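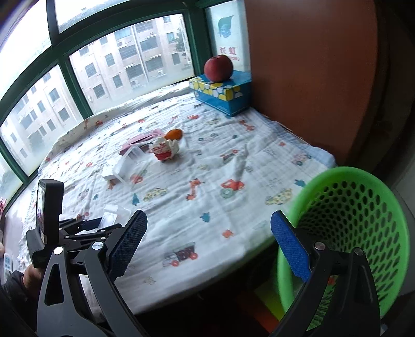 Window table, printed cloth still on. Apple on the blue box at the far corner, orange fruit and wrappers in the middle.

Friday, September 16, 2022
Ustmont, packaging notebook. Jeton sort, first go at the window table.

Plan was: take what's on the table, split it into eat / keep / wash / bin, weigh each pile, write up the sort rules for the Jeton sheet. Got through most of it. Weighing went badly, see below.

Cloth first. White with little pictures printed all over, wrinkled. Problem for sorting: clear plastic on a busy print is really hard to see. Photo shows it well enough, the open clear container near the middle and the other one with the circle molded in it, you have to look twice for either. Saron said same thing before I did. Options:
- iron cloth (does nothing for the print)
- plain cloth
- tray. Dark one if we can find it
Going with tray. Cloth stays under it, table top scratches.

Fruit. Small orange one sitting right up against the white and red wrapper. Don't know if it's a mandarin or something else, wrote "small citrus" on the sheet, then crossed it out and put "small orange fruit" so we don't argue. Fruit goes to the bowl, not part of the sort. Big red apple on the blue box, same. Weighed the apple anyway to check the scale, 146 g, third try. First two readings were nonsense, scale was on the wrinkle of the cloth. MOVE SCALE OFF CLOTH. Wrote that on tape and stuck it on the scale.

Wrapper, white and red, ruffled top. Crumpled. Question from the last sheet, do we flatten before weighing or not? Makes no difference to the weight obviously but it matters for the volume column. Decided: volume as found, then flatten, then volume again. Two columns. Saron wants only one column. Leave for Monday.

Pink packet, flat, with the dark opening down its length. Sheet has a box for "opened at end / opened at side / torn" and this doesn't fit any of them, the opening runs the long way. Added a line: "opened lengthwise". Check whether older sheets used "side" for this, I have a feeling the April ones did. If so they need re-reading, ugh.

Clear containers. Both go under rigid clear, hinged or not to be noted one by one. The open one lying on its side near the pink packet: stand it up before weighing, crumbs end up on the pan otherwise. The one with the round shape pressed into it: shape adds stiffness I think, squeezed it and it barely gives at the circle, gives a lot at the edges. Not a test, just thumbs. Would like a proper squeeze test, put it on the list.

Small white box next to the open container. Went back and forth on this, is it card pile or keep pile. Rule for now: any box that closes properly goes to keep. It closes. Keep.

Red and pink bits at the left side, the little pile. NOT packaging. Not mine to sort, left them where they were. Please everybody put own stuff on the lilac part and not on the cloth, then I know what to leave alone.

Blue cardboard box, yellow and white rounded shapes along the top rim. Good box. Want it for storing the flat samples. Didn't measure it yet. It's been holding the apple up nicely, but if it's going to be sample storage the fruit has to live someplace else. Bowl! Someone bring a bowl.

Panel with the 长虹 lettering behind the box: leave where it is by the green post. Asked and it stays for now. Just don't lean anything heavy on it.

Weighing:
Bevlow scale tops out at 2000 g. Found this out by putting the whole bin bag on it (the bag from the week, not the table stuff, table stuff is next to nothing). It flashes and then shows dashes. Split the bag in two and added them up, 2444 g total with the bags. Forgot to weigh an empty bag first so the net is missing. Empty bag can't be more than a few grams but it should be on the sheet. Do it Monday with a bag from the same roll.

Also lost maybe half an hour because light packets move when the window is open. Close window, weigh, open window. The pink packet went off the pan twice.

Wash pile:
Rinsed both clear containers in the sink, Kudo soap, lukewarm water. Label glue did not come off an older tub from the back shelf (wash pile from before), tried a thumbnail, tried the scrubber, gave up. Oil and a rag next time. Leave drying upside down on the rack, don't stack them, they stuck together last time and one cracked at the corner getting them apart.

Sort rules as of today, for the sheet:
Food out first, into the bowl. Not weighed.
Films and wrappers: as found volume, flatten, weigh.
Rigid clear: upright, shake out, weigh, rinse, dry, weigh again if there was a lot in it.
Card: flatten unless it closes, if it closes it's keep.
Mixed stuff (film glued to card etc): own pile, do not pull apart. I pulled one apart and tore the card and now I can't say what it weighed. 
Anything on the lilac surface: hands off.

Saron's comments, copying from the sticky note before it falls off: "too many piles. 4 max. Put film and wrappers together. Write the pile name on the tray not on the stuff." Agreed on the tray, agreed on film + wrappers (did that above). Mixed pile stays, I'll argue for it.

Saron also asked whether the ruffled edge on the wrapper counts as a heat seal or just a cut. Looked at it with the loupe, can't tell. Cut a strip and try pulling it. Not today.

For Monday:
- tray, dark
- bowl for fruit
- weigh empty bag
- measure blue box
- April sheets, check "side" vs lengthwise
- oil for label glue
- batteries for scale, display getting faint
- ask Saron re one volume colum or two

Table left with cloth on, scale on the shelf, window shut. Somebody eat the apple over the weekend, otherwise I'm having it. SY has seen this page, initials on the paper copy.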